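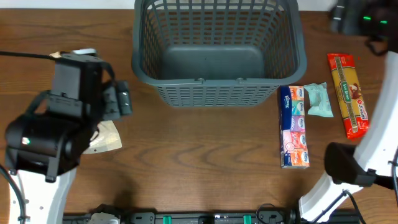

4.3 Packing the Basket

1. Place the empty basket on a level table with the items to be packed beside it.

2. Pack long packages, such as spaghetti, first. Lay them flat along one side.

3. Check each bag of rice along its seams and folds before lifting it. Support the bag from beneath.

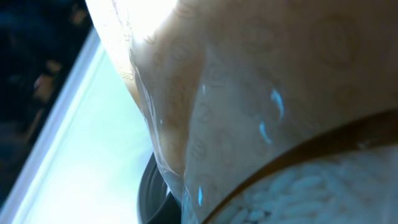
Figure 4-2. Rice bag, close view.

4. Place tissues and other light items last.

CAUTION: Do not lift a bag of rice by a folded edge. The film may tear.

NOTE: A packed basket must not exceed 20 pounds. Record its weight on the Flellstead packing sheet. Questions about substitute items should be directed to Manju Pant.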